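Handheld gripper kit with headset: is the paired version usable for table-clearing data?
Posted in Data capture hardware, Jun 2, 2026

Inese Koppel

We are considering the Lauritsen paired kit (two handheld grippers, headset, backpack unit, charging dock) for a project on clearing and wiping café tables. The supplier offers a rental with the full fee credited against purchase if you order before the end of July. The quotation is 3000 per pair, excluding spare finger pads.

Our room has a concrete floor, mixed daylight and tube lighting, and several operators who would be moving about at the same time. The data sheet says very little about any of this. I need to know:

Does tracking hold up when other people walk through the view?
Are the finger pads good enough for paper cups and bowls, or do we need the softer set?
Is one headset per operator required, or can one be passed round?

We have used single-gripper kits from Cultholm before, so I don't need the basics. I would prefer replies from people who have run the paired version for more than a day or two.

Raimonds Kütt

We rented the paired version for our Bamville workshop and then bought it. Taking your points in order.

Tracking. The headset does most of the work and the marker cubes on the grippers give the hand positions relative to it. People walking past are not a problem in themselves. What does cause trouble is a hand held low and close to the body, where the cube faces turn away from the headset cameras. We tell operators to keep both cubes in front of them and to turn the whole body at the table. Fluorescent lighting has given us no dropouts. Direct sun on the cubes has, so we lower the blinds.

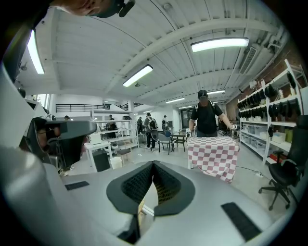
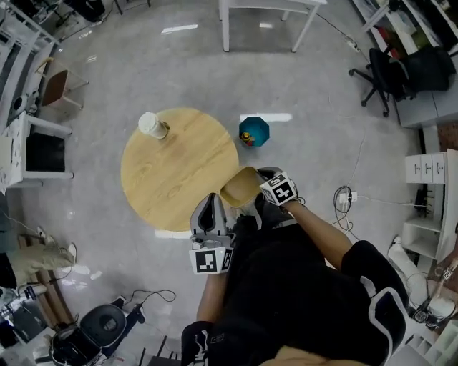
Pads. The standard ones grip a rigid bowl by the rim without slipping. Paper cups are harder. If you squeeze at mid height the wall buckles, so take the cup near the base or buy the softer set. The standard pads also pick up grease, and the manual is wrong about cleaning them: use a damp cloth only, as solvent lifts the adhesive.

Headsets. One per operator. You can pass one round, but the fit and calibration have to be redone each time and it takes longer than you would expect. Battery life on the backpack unit is 60 minutes with both grippers recording. Order a second battery.

Our complaint is the export tool. It drops the left gripper stream if the file name contains a space. Support at Lauritsen confirmed the fault and told us to use firmware 424, which cured it on one of our two pairs. The other still needs renaming by script.

Līga Mockus

Softer pads, definitely. Can't comment on the rest, we only had the single one.

Rimantas Dambrauskienė

I agree with most of what Raimonds wrote, but the rental terms need a closer look. At our Kemham site the credit applied to the grippers and headset only. The dock and backpack unit were charged separately, and that line was on the second page of the quotation. Ask for a written total before you sign.

On calibration: redo it after any knock to a marker cube, even if the cube looks straight. Ours had moved slightly on its mount and we lost an afternoon of recordings before we checked. The fixing screws are small and need threadlock, which isn't in the box.

If your operators push trolleys or carry trays as part of the task, record those sections as separate episodes. The segmentation software handles long walks badly and will place the cut in the middle of a grasp.

Inese Koppel

Thank you. I have asked for the itemised total and a second battery. Raimonds, is the renaming script something you could post? We would be on the same firmware.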